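Jan 25, 2019

Long day, sore feet, and I ate lunch out of the vending machine again. Iona finally got me to sit down and finish the handling rules for the arm, the ones we've been promising Prasanna ever since November. We argued for ages over rule four (hands out of the cell before anyone touches the speed setting – no exceptions, not even for me!).

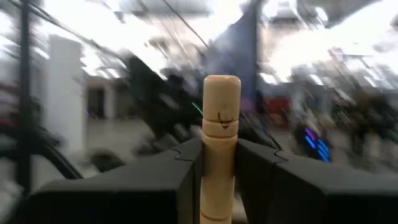 Speed limits are the part I care about most. My draft says 65 percent whenever a part is in the fingers, and full speed only with an empty grip. Ruwan thinks that's fussy. I also want a line saying the grip goes low on the part, so the top stays in view of the wrist camera. With the peg you get the domed cap, the groove under it and that little inky smile, all clear of the fingers, and I'd like that for every part we run. Menaka wants it in bigger type by the door. Fine by me! Tomorrow I have to ask Prasanna who signs the log when we're both out.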